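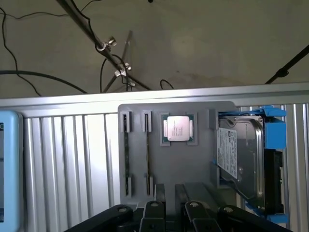 Fig. 1. Wrist camera, component plate with memory, processor and drive.

Week 2 handout: the Grikton bench kit
Mitiku Gebru, Monday, September 14, 2026

What we're reviewing: Grikton kit, sold by Drendatthorpe. Arm, gripper, wrist camera, software license. Loan unit, ours until March. List price 2,000 before shipping.

Board is a computer parts task on an aluminum extrusion panel. Two memory slots left, CPU holder next to them, hard drive on the right in the blue caddy. Gripper fingers come in from the bottom of the view, get used to that.

Things to judge it on:
- reach. Drive and memory modules from the same start pose?
- finger width vs. the slots
- cables behind the panel, does your path go near them
- docs. Chapter 9 is the only one on grasp setup and its thin

Pick and place is 20 runs per group, log every one, also the bad ones. Don't teach points at full speed!!

Compare with the Jurčo quote (on the course page). Service terms differ alot, read both.

Ľubomír Vrabec has the login for Flatusbridge, ask him before lab. Write up: 2 pages, due next session.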